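De: Beat Auer
Para: lista Gomport
Assunto: Re: [gomport] migração da lista e arquivo antigo
Enviado às 23:41

Oi gente,

respondendo rápido que amanhã saio cedo. Li a mensagem do Jerko só agora, desculpem a demora.

> Jerko escreveu:
>
> Pessoal, o servidor da Hindine vai ser desligado no fim de julho.
> Precisamos decidir duas coisas: para onde vai a lista e o que
> fazemos com o arquivo das mensagens antigas. São uns 28 mil e-mails,
> muitos com anexo. A Lanz ofereceu hospedagem por 32 euros por ano,
> mas sem busca no arquivo. Alguém tem objeção? Se ninguém falar nada
> eu fecho com eles.
>
> E outra: continua valendo a regra de anexo até 5 MB?

Sobre a hospedagem: por mim pode fechar. O preço tá bom, já paguei mais caro por coisa pior. A minha única dúvida é o tal do arquivo sem busca. Metade do que eu uso nesta lista é justamente procurar mensagem velha. Semana passada mesmo achei a tabela de espessuras de papel que a gente montou faz séculos, a do encadernamento japonês, lembram? Sem busca eu não tinha achado nunca.

Então a sugestão:

1) lista nova na Lanz, com os mesmos endereços, ninguém precisa se reinscrever. Jerko, dá pra exportar os inscritos da Hindine direto? Da outra vez perdemos os acentos dos nomes todos e foi um inferno arrumar na mão.

2) arquivo antigo em mbox, compactado, e quem quiser baixa. Eu guardo uma cópia aqui e faço um índice por assunto. Não fica bonito mas dá pra procurar com qualquer programa de e-mail.

3) os anexos soltos num diretório à parte. Tem muita coisa repetida, o mesmo PDF da prensa vai e volta em tudo que é resposta.

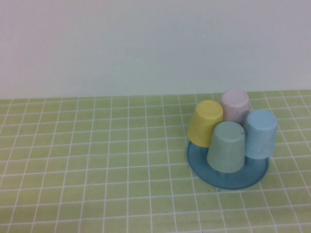

Quanto ao limite de anexo, eu deixava em 5 MB mesmo. Quem tem arquivo maior põe num link. Só peço, pelo amor de deus, link que não expire!! O arquivo está cheio de link morto e aí a conversa inteira fica sem sentido, todo mundo comentando um desenho que não existe mais.

Ah, e o assunto das mensagens. Dá pra combinar de mudar o assunto quando muda a conversa? Tem uma thread chamada "cola de amido" que do meio pra frente é só sobre frete. Fui montar um pedaço do indice pra testar e desisti nessa. Depois retomei, mas perdi uma noite.

Testei com as mensagens de um ano só. Levou cerca de 10 minutos pra processar, o que é ótimo, o chato é limpar depois. As assinaturas gigantes atrapalham, e o pessoal que responde em cima e deixa a thread inteira embaixo também (eu inclusive, já fiz muito). Se alguém souber um script que corte citação repetida, me manda em particular.

Falta também resolver quem fica com a senha de administração. Hoje é só o Jerko e se ele viaja trava tudo, como travou na vez do spam dos relógios. Posso ser o segundo se ninguem se opuser. Um terceiro seria bom, de preferência alguém em outro fuso.

Jerko, quando fechar com a Lanz avisa aqui a data da troca, pra gente parar de mandar coisa no endereço velho. E me passa o acesso pra baixar o mbox antes de desligarem, não quero deixar pra última hora.

Vou dormir. Abraço a todos

Beat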